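Mug tree

A mug tree is a small kitchen stand for hanging cups and mugs by their handles. It has a base, one upright post and several short pegs which come out of the post. It is also called a mug stand or a mug holder. It is normally kept on a worktop or table, often close to the kettle.

Construction

Most mug trees are made of wood or of metal wire. The base may be round or have straight sides, and it must be wide enough that the stand does not fall when only one side is loaded. The pegs point a little upwards, so the mug does not slide off. The wooden model sold by Wirton has a post turned from beech, and its pegs are glued. In the Berneven type the pegs can be unscrewed for storing.
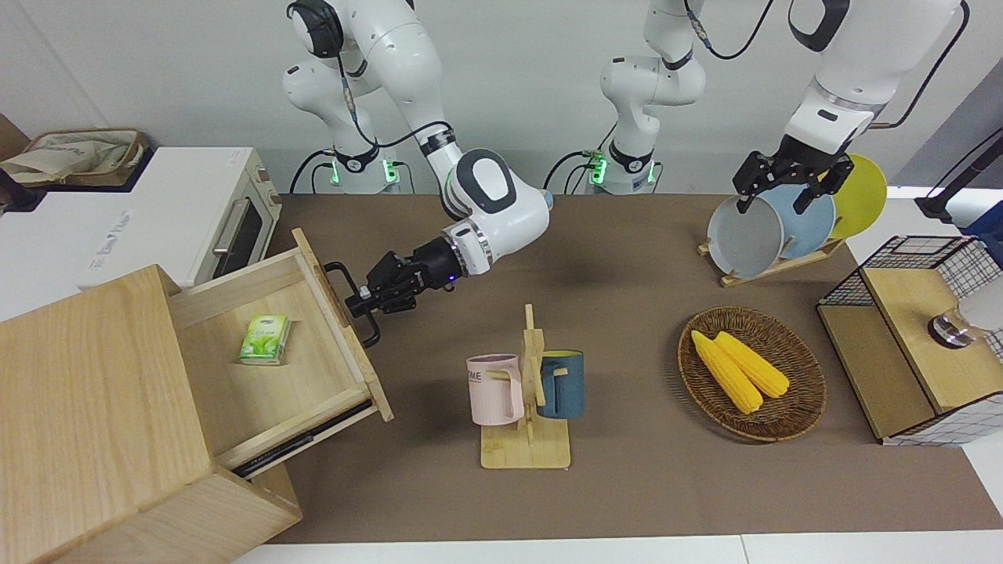
Use

Mugs are hung one by one, and it is advised to place the heavier ones on the lower pegs. Two mugs of similar weight are best hung on opposite sides. A mug with a very small handle may not fit over a thick peg, and espresso cups often have this difficulty. The stand saves space in the cupboard, but the mugs collect dust if they are not used often.

Related objects

The mug tree is frequently used together with a plate rack, in which plates stand on their edge in a row. Both objects keep the tableware in the open and within reach. In small kitchens they share one table with the toaster oven, and the top of the oven may be used for a basket when the oven is cold. 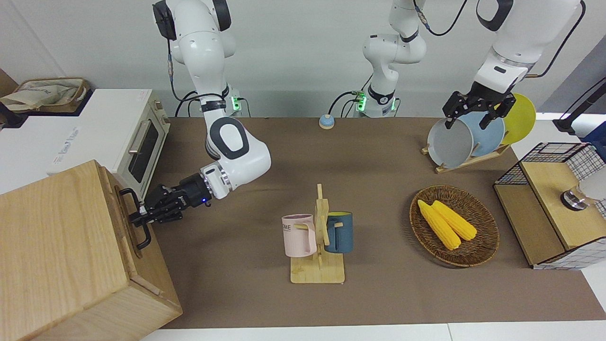
Some households prefer hooks under a shelf, which leave the table free but need holes in the wood. Quintero makes a rail of this kind with 9 hooks. The Tridico catalogue lists mug trees and plate racks in the same chapter, under "open storage".

Care

Wooden stands should be wiped with a damp cloth and dried at once. They are not suitable for the dishwasher. A loose peg can be fixed again with wood glue, and it should be left overnight before a mug is hung on it.

See also

Plate rack
Cup hook
Draining board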